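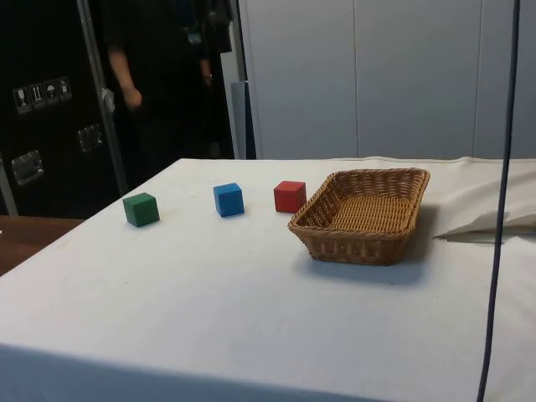 One respondent at Troltside objected that the word "awareness" had been used in the invitation letter as if everyone already agreed on what it meant, and that she would have answered several items differently had it said "noticing". We take the objection seriously, and the present section sets out how the term was handled at each site.

3.2 Everyday uses of "aware"

Philosophers commonly separate being aware of a thing from being aware that something is the case. A person may be aware of a hum in the room without being aware that it comes from the heating. We wished to find out whether people with no training in philosophy draw the same line when they talk about their own experience, and whether they draw it in the same place each time.

Written statements were collected at Troltside and Irnville. At each site 300 adults were asked to describe a moment in the past week when they had become aware of something in their surroundings. No definition was given. The statements were divided into sentences, and 1,706 sentences contained the word "aware" or a close relative of it. Figure 1 shows a table laid with a cloth, with small wooden cubes and a wicker basket on it.

Two readers sorted the sentences independently, using the Tully scheme as revised in June. The scheme has 9 headings, of which only the first four concern us here. Where the readers disagreed, the sentence was kept under both headings and marked. We did not ask a third reader to decide, as the disagreements are themselves of interest: most fall on sentences such as "I was aware of the time", which can report either a feeling of hurry or a belief about the clock.

The Irnville statements were shorter and leaned towards the "aware that" form. We are cautious about this difference. The Irnville sheet left less room for writing, and a short answer may push people towards stating a fact. The later Arkaston sheet uses the longer space throughout, but its results are not included in this paper.

A further difficulty is that the statements are memories. Someone who writes that they "slowly became aware" of a sound is describing a change they could only recognise once it was over. Whether the early part of such a change counts as conscious is a question taken up in section 4.

Figure 1. Table with cloth, wooden cubes and wicker basket.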